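**Subject:** Re: [cistness-users] planner treats the divider panel as free space?
**From:** Zahira Ngau
**To:** cistness-users

Hi all,

Picking up Gilang's question, because I spent most of Thursday on the same thing and would love a second pair of eyes!

Gilang Teoh wrote:

> We load the table and the divider as separate collision objects. The planner respects the table fine but every so often it hands back a path that grazes the divider. Padding is at the default. Is anyone else seeing this with the slanted ones, or did we botch the mesh export?

You didn't botch it, or if you did then so did I. My guess is that the planner checks the path at fixed steps in joint space, and when the forearm is stretched out a small joint step turns into a big sweep at the elbow. Add a thin wedge and the arm can clip a corner between two checks (both ends come back clean, so the path gets a green light). My setup is the Tramcombe table with the forest backdrop, and the wedge stands right between the camera and the lower part of the arm, so I can't even eyeball the clearance from this side. 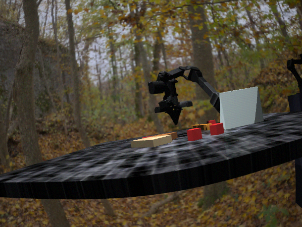

Eckhard Reinholz replied off-list that he'd look at the padding before touching the step size, and that on the Geltport branch the padding gets applied to the robot links but silently skipped for any object loaded after startup. I hadn't thought of that one. It would explain why the table behaves and the divider doesn't — my table is in the startup file and my wedge gets spawned later.

So I tried both. Moving the wedge into the startup file fixed most of the bad paths. Cutting the check step fixed the rest, but planning went from 12 ms to 40 ms, and I'm not thrilled about that.

The other half of my week was the gripper camera. It's a fisheye, and the block detector was trained on plain pinhole views, so anything close up bulges and the box fit goes all over the place. The big orange block is the worst offender. The red cubes up near the rim are small, and the detector mostly shrugs at them. I'm using the grid lines on the tabletop to check the undistortion: if they come out straight, I trust the fit, and right now they're straight in the middle and still wavy farther out.
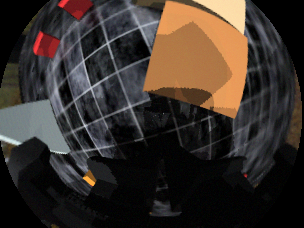 ## Things I'd like to know

- Has anyone run the detector on raw fisheye frames, with retraining? Puspita mentioned trying it in February but I never saw numbers.
- Gilang, could you move your divider into the startup file and rerun your 20 worst seeds? Same seeds as before, please.
- Is the skipped padding a known bug on Geltport? If not I'll file it tonight.

My config is in the usual folder. Ignore the commented-out junk at the top, I was tired.

Zahira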